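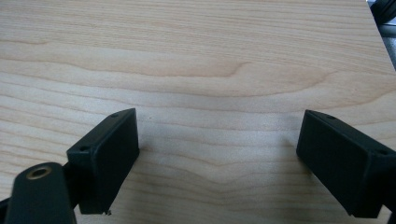
Skuluvent Fukska, hand-held gripper, $195

Two black fingers, a brass-colored bushing at the pivot and no opinions of its own. You supply the hand, the Fukska supplies the pinch. Finger blocks have two screw holes along the top, so you can bolt on something uglier.

Weight: 20 oz
Spare finger pair: $11
Fits: Cattaneo wrist mounts
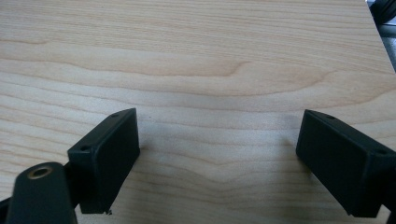
Li-hua Yang: Bought two in July. Spare fingers came fast, the manual is still on its way. Does the Netness adapter fit, or do I get out the drill again?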